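Bench notebook, Medberg disassembly cell. July, started 8:40

Working rules for drive removal, second pass. Replaces the loose page taped inside the cabinet door.
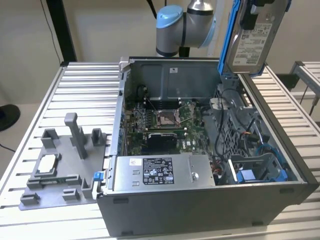

The remark from the Gulyás side, left on last month's draft, was that a rule saying "power off before reaching in" means nothing until it says which power, since the cell has three kinds and people will pick the one nearest to hand. Fair point. The draft had one line on it. Rewriting that section first.

1. Power, all of it

Three sources count in this cell: mains to the robot controller, compressed air to the tool changer, and whatever is left in the unit being taken apart. The first two get locked at the wall panel, one lock per person, own key in own pocket. The third is handled at intake. Towers come to the table with the cord already pulled and the power button held for 20 seconds. Intake writes the time on the traveler sheet. No time on the sheet, no unit on the table.

We do not open power supplies. Not for parts, not to look at a fan. They go in the bin whole.

The e-stop is for emergencies and is not a lockout. Someone had written "e-stop ok for quick reach" in the margin of the old page. I crossed it out. If a hand goes inside the case or between the arm and the table, use the lock. If that makes a job too slow, write it up here and we will look at the job.

2. Speed

Teach mode stays capped at 50 mm/s whenever the gate is open. The controller allows more. The pendant profile is called OPEN_GATE and it should be the only one you can select with the gate switch tripped. Checked this morning, and it still let me pick the normal profile from the second menu page. Logged with Omgate as a config fault. Until they fix it, whoever holds the pendant reads the profile name out loud before moving. It feels silly and we are doing it anyway.

3. Drives

Drive caddies come out straight along their own guide until clear. No tilting inside the case. The trouble in the spring log was nearly all cables snagging on the way out, so the order is now:

data cable off
power connector off
cables tucked away from the path
then the pull

Cables first even when there seems to be slack. We lost two connectors on slack that wasn't there.

Once clear, lift to transfer height and hold. Scan before the drive moves any farther. A drive that has been pulled and not scanned is the one thing our customers really care about, and the record has to show it leaving the case and arriving in the locked bin with nothing missing in between. If the scan fails twice, the drive goes in the red tray and gets typed in by hand, with a second person reading the number back.

Grip force: keep the value on the recipe card. Don't raise it to cure a slip. A slip usually means the pads are dirty. Wipe with alcohol, let dry, try again, then ask.

4. Fixtures

Printed fixtures get a number and a date on the underside. A fixture with a cracked post is out of use, and glue doesn't put it back in. Reprint it. The files are in the Himora folder under the current revision. The older revision is still in there too and has a different slot spacing, so look at the letter before sending it to the printer.

Fixtures sit against the table stop, bolted at two points minimum. After any change, run the touch-off routine. If the offset is over 0.5 mm on either axis, stop and find out why before saving it.

5. Static

Strap on for anything that touches a board we intend to resell. For scrap boards the strap is optional, but the traveler has to say scrap before you start. Deciding afterward doesn't count.

6. Maintenance counts

Finger pads: replace at 3,000 cycles. The counter on the pendant was at 442 when I looked, and the last swap is initialed in the log, so those agree for once. Reset the counter only after the new pads are on and torqued.

Hoses: look at them at start of shift. Same for the arm cable. If the jacket is rubbed through anywhere, lock out and tag.

Open items

Omgate to fix profile selection with the gate open.
Second lock hasp for the wall panel. There is room for four locks now and we had five people in the cell during training.
Decide whether caddies get pulled off the drives here or downstream. Both have been done, and the bins are mixed.
Gulyás wants the risk assessment redone if we add laptops. Agree. Glued-in batteries are a different job and none of the above covers them.
Old page comes down from the cabinet door when this one is signed.

11:15, went through sections 1 to 3 with the morning shift. Question on whether the lock rule applies to picking up a dropped screw from the table. Yes, if it is inside the gate. Adding that to section 1 in the clean copy.

Torque value for the pad screws is missing from the recipe card. Look it up.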